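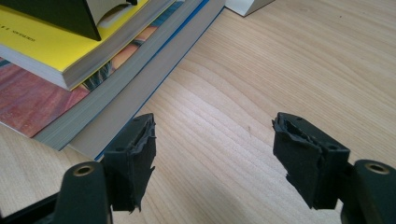

# Growing Beans in Purunside Tap Water

Our group wanted to know if beans sprout faster in rainwater or in tap water, and we had so much fun finding out! We set up four jars in October, two with rain from the school roof and two with tap water (all with the same damp cotton). Every morning before first period we checked for roots and wrote down what we saw.

The rainwater beans won, but only by almost a day, and one tap water bean grew the longest root of all – 5 cm! Next time we'd love to use way more beans and try water from the creek too.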